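Kotian Street swap shelf turns one, and it's busier than ever

I stopped by the swap shelf on Kotian Street at eight in the morning, thinking I'd have it to myself. Nope! Three people were already in line with tote bags, and one of them had brought a folding chair.

If you haven't been, the idea is simple. You bring in things you don't use anymore, you take home things you will, and no money changes hands. It started last August in the back hallway of the old Hellora shoe store, with one bookcase and a hand-lettered sign. Now it fills the whole front room, and according to the log by the door, 3352 items have gone home with somebody new in the first year.

Hema Panicker started the whole thing after she cleaned out her mother's apartment and couldn't stand to see so much good stuff headed for the dump. "I figured I'd run it for a month," she told me, while untangling a string of patio lights. "Then people kept showing up with bags."

The big sellers (well, you know what I mean) are kids' books, kitchen things and anything to do with phones. Chargers go fast. So do unopened toiletries, reading glasses and those little odds and ends that pile up in a junk drawer until you move. I went in with a bag of paperbacks and came home with a muffin tin and a bike pump — my husband says that doesn't count as clearing out.
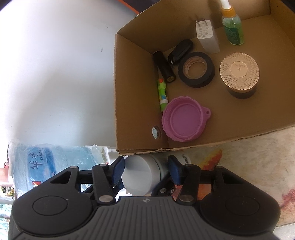 There are a few rules, and they've gotten stricter since spring. Clothes have to be clean. Anything that plugs in gets tested before it goes out, and that job belongs to Sudheer Shenoy, who used to fix radios and has a bench set up by the window. He turned away a toaster while I was there and was very nice about it. No mattresses, no car seats, no paint. Please don't leave bags outside overnight, either. The raccoons have figured out the schedule.

The anniversary month was the busiest so far, with 244 visits, and the shelf is starting to feel the squeeze. Hema would like to rent the empty unit next door and use it for furniture and bigger toys. The landlord wants a $1000 deposit, and a bake sale over the summer brought in $300 of it. My neighbor Rekha Chowdary made the cardamom buns, which were gone before I'd even parked — I'm still a little sore about that.

There's another sale planned for next month, plus a repair afternoon where you can bring in one broken thing and get help with it. Sudheer will take lamps and small appliances. Mohandas Subramaniam is doing zippers and hems, so dig out that jacket you've been meaning to fix!

The shelf is open mornings from eight to noon, and you don't need to sign up or bring anything your first time. Parking is tight, so try the lot behind the library. If you have empty egg cartons, Hema says she has plenty now, thank you.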